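Workshop tips: recording examples for the robot at the computer bench

These tips I collected after we made 210 recordings at Raju, where the arms learn to take old desktop computers apart and put them together. Vendula Sokol corrected my list and added the one about cables.

1. Lay the tower on its side
Take off the side panel and let the inside look up. We keep a tray with slots to the left of the case, so a hard drive can stand upright and the gripper comes to it from the top.
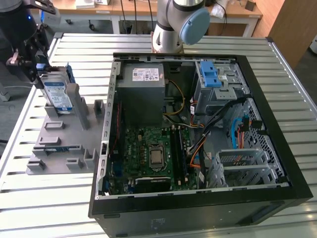
2. Change the start a little
If the drive stands always in the same slot, the system learns the slot and not the drive. Move it after every 20 recordings, and write the new slot in the notebook.

3. Tame the cables
Loose cables catch on the fingers. Push them to the side before you start, but do not tie them all. The robot must also see some mess.

4. Keep the small mistakes
When you miss the drive and correct yourself, save the recording and mark it "corrected". Delete it only if a part fell on the floor.

5. Stop before you are tired
Ľubica Lukáč does 19 in one sitting and then has tea. Her movements stay slow and even to the last one.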